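Keeping a Small Workshop Dry Through the Winter
by Andri Zwahlen
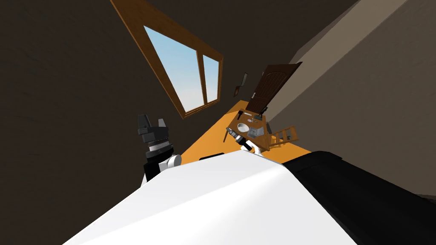
Briltinstead Home & Shop Notes, Vol. 5, p. 300

Most rust on hand tools starts in the cold months. Warm air from the house or a heater meets cold steel and leaves a thin film of water on it. A few habits will prevent most of the damage.

Keep the temperature steady. A small heater left on low does more good than a big one switched on for an hour at a time. Avoid unvented propane or kerosene heaters, which put water into the air as they burn and need fresh air to be used safely.

Hang a cheap humidity gauge on an inside wall, away from the door. Under 50 percent is good for steel. If it stays above 60, run a dehumidifier and empty the bucket before it fills. Many ordinary dehumidifiers ice up in a cold room, so check the lowest working temperature in the manual before you buy.

Wipe tools down before putting them away. I keep a rag with a little light machine oil in a lidded metal can — a few drops is plenty. Saw tables and plane soles do better with paste wax. Put on a thin coat, let it haze, and buff it off. Skip anything with silicone in it if you finish wood in the same room.

Don't store cardboard boxes on a concrete floor. They pull up moisture and pass it along to whatever is inside. Set them on scrap boards or move the contents to plastic bins.

For light rust, use 600 grit wet-or-dry paper with a little oil. If that's too slow, start at 300 or so and work up. Wipe the metal clean and wax it the same day.

Drawers that stick in damp weather can be rubbed with a candle stub along the runners. Wait until spring before planing anything off, or you may have a loose drawer by next winter.

Water-based glue and paint should come indoors before the first hard freeze. Mine go on a closet shelf until April.

Contact | © 2022 Briltinstead Home & Shop Notes | Back to top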